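Upper Floor, Rorkdale: Walk-round Checklist for the Hand-held Grippers
Follow-up after the trapped finger in November
Checked by Soudabeh Akbari, with Sidra Bhutto. Comments are mine unless I say otherwise.

Before the list, a word on what happened, as several of you have asked me on the stairs and I've probably told it a little differently each time. Sepehr was clearing up at ten past four and had let go of the trigger on gripper B. The fingers stayed shut. He gave the dark finger section a gentle pull, as I think most of us would have done, and the return spring let go all at once and nipped him between the finger and the housing. He had a bruise and a small cut, he was very good about it, and he was back with us the next morning. The spring had slipped half off its post and was sitting against the inside of the casing.

Key: OK / Watch / Fail

1. Trigger and return, gripper A
OK
Opens and closes freely, and comes back by itself every time from fully shut. I tried it slowly as well as quickly, because B only misbehaved on the slow release.

2. Trigger and return, gripper B
Fail — out of use
The new spring is fitted but the post it sits on is worn on one side, and I'm not happy to sign for it until the post has been changed too. Mendonça are sending the part. Please don't borrow B "just for five minutes", however nicely it seems to be working!

3. Trigger and return, gripper C
OK
A touch stiffer than A. Oratile cleaned the joint and it improved, though I'd still call it the stiff one.

4. Rubber pads
Watch
Look into the notch of each pad and press both sides with your thumb. If an edge lifts, it goes back in the drawer with a tag on it. The pad on C is sound but the mesh is smoother than it was, and a smooth pad tempts people to squeeze harder, so do keep an eye on it. We change pads at 2,000 closes and springs at 3,000. B's spring came off at 975, which is why I don't believe it was simply old age.

5. Slots and vents in the casing
OK
Nothing lodged in them. No tape over them either, please. I did find some on A last time, holding down a label, and I've moved the label to the handle.

6. Marker plates
OK
All flat and firmly fixed. Shirin asks me to add that a loose plate should be reported even if the recording looks perfectly fine, as the corner is sharp enough to scratch the person working next to you.

7. Hands and sleeves
Watch
Bare forearms are fine, loose cuffs and bracelets are not. When two people work at the same table, agree out loud who is going in first. It feels silly for the first day or so and then you stop noticing. Never free a stuck finger by pulling it. Put the gripper down, pointing away from everybody, switch it off and fetch one of us.

8. Table and things on it
OK
The cloth hangs down over the edge of the table, so check that nobody's belt or handle has hooked it before stepping back. Only the light crockery is to be used up here. Vases should be moved well in from the edge before anyone reaches past them.

9. Walkways
Watch
This floor gets busy, and people with bags on their backs do turn round without looking (I've done it myself). Tripod legs belong against the low brick wall when the tripod isn't wanted, and chairs the same. If a group comes through while you're working, stop, lower the gripper and let them pass. The tea can wait, and so can the pouring of it.

10. Railing
Fail — see comment
There are people sitting on the lower floor, and the gaps between the posts are quite wide enough for a cup. Nothing is to be hung over the top bar, and that includes cloths, coats and cables. I should like mesh fitted along the inside, and Braria have been asked for a price. Until it's up, all gripper work stays on the brick wall side of the table, with your back never to the drop.

11. Wrist straps
Fail
We own 3 straps and I could find one. It was in the Tultton box with the spare chargers, where it has no business being. The others may well have gone home in somebody's pocket, and no questions will be asked if they reappear on my desk.

12. Working at the checked table, two grippers out
Watch
Good spacing at the table matters more than speed. Keep the second gripper's fingers angled in over the work and away from your partner's hand, and look up now and then at who is walking about behind. 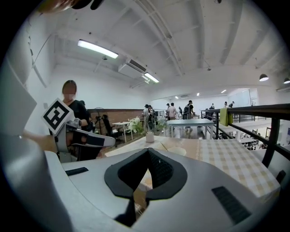 13. Sign-off
A and C may be used, at the table only. B stays locked away until the post is changed and Sidra and I have both tried it. Items 10 and 11 remain open, and I'll come round again once the mesh is in.
S. Akbari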